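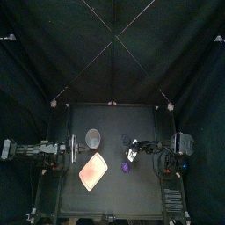

Progress to end of September

Kadorura knitwear line, prepared by Zuzana Kuruc for Branislav Šťastný

Sampling of the Katley pullover is complete in all sizes. Chest width on the medium was 2 cm over spec after washing – the pattern has been corrected and resubmitted to the Gu mill.

Orders received: 1567 units. Shipped: 351. A further 262 are held at Grirnutel pending replacement of the neck labels, which carried the wrong fiber content.

Yarn spending is within budget. Freight is slightly over.

Next period: approve the revised medium, release the held units, confirm colors for the cardigan.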